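How I Collect Demonstrations for a Two-Arm Setup (Without Losing a Whole Evening)

Print this page | E-mail this page

I get asked a lot how many examples you need to train a two-arm policy, and my answer is always the same annoying one: fewer than you think, if they're good, and way more than you can stand, if they're sloppy. My first try was 2000 episodes of pure slop. My second was 900 careful ones and it beat the first by a mile. So let's talk about the careful way!

Write the task down first. One sentence, taped to the desk. Mine for the folding job says "both grippers take the paper, fold it over, let go, go home." If your sentence has an "or" in it, you've got two tasks and you should record them separately. I learned this from Aarti Chaturvedi, who looked at one of my early Clekley datasets and asked which hand was supposed to grab first. I had no idea. Neither did the policy, poor thing.

Then pick your start pose and stick to it. I bring both arms home before every single episode, even when I'm tired and it feels silly. Move the object around instead (a little left, a little right, turned some) so the model learns to look for it. Keep those moves inside the area both arms can comfortably reach. Stretching an arm almost straight gives you shaky motion, and shaky motion is exactly what gets copied.

Cables! Before you hit record, swing each arm through the whole task by hand and watch the slack. You want a big lazy loop over the wrist, with enough length that nothing tugs when the gripper turns over.

Next, the approach. Bring both grippers in slowly and let them hang out near the object for a beat before you close them. That little pause is gold, it gives the model plenty of samples of what "almost there" looks like.
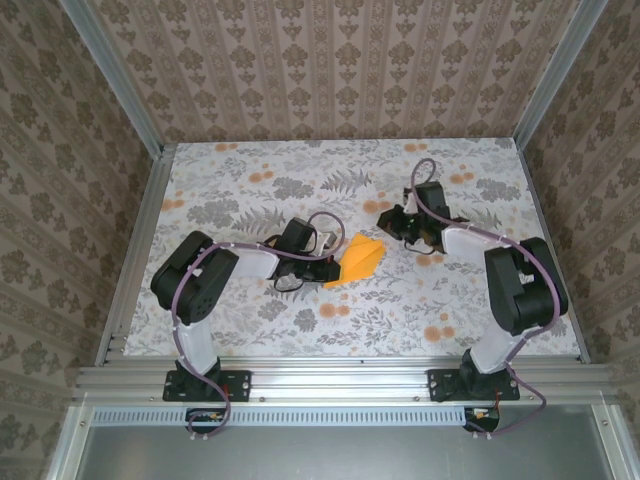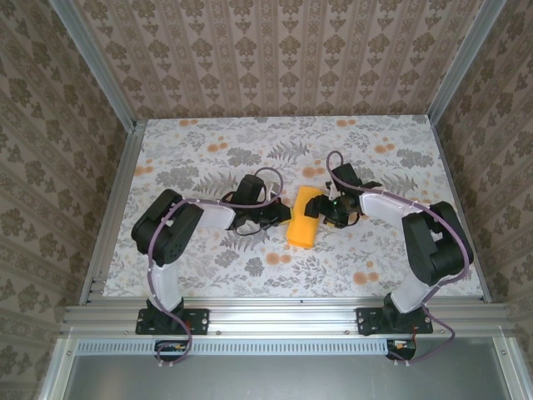 Don't stop the recording the second you've got a grip, either. I used to do that and ended up with a policy that grabbed things beautifully and then just sat there holding them, forever. Go all the way through the release and the trip home, then stop.

What about mistakes? If you fumble and recover in a natural way, keep it. Recoveries are worth having. If you fumble, mutter something, and reach in with your own hand to fix it, throw the episode out right there. Don't tell yourself you'll find it later, you won't. I keep a key mapped to "discard" and I hit it without any guilt.

Labels: keep them boring. Object, task, who was driving. Adelino Meireles and I both record on the Handlow rig and we drive very differently (he's fast, I'm a creeper), so it really helps to be able to split the data by driver when something looks off. Put the two of us in one pile with no names on it and you'll spend a long night guessing.

Take breaks. My limit is 7 p.m., after that my folds get lazy and I start cutting corners on the home pose. And at the end of each session, play back a handful of episodes at normal speed before you shut down. I once found a camera had been bumped, and I was very glad to find out that night and not in January when I sat down to train.

Last bit: train early. Grab a small batch, run a rough policy, and see where it gets confused. If it keeps missing on the left side, go record more on the left side. I do two rounds of that before I commit to a full collection, and the second round usually changes my mind about something, most recently how far apart I park the arms.

Related articles

Choosing a Home Pose You Won't Regret
Naming Your Episodes, by Filipa Brandão
Lonell Notes: Lighting for Small Work Cells
When to Throw Out a Dataset
Leader Arms and Sore Wrists

Print this page | E-mail this page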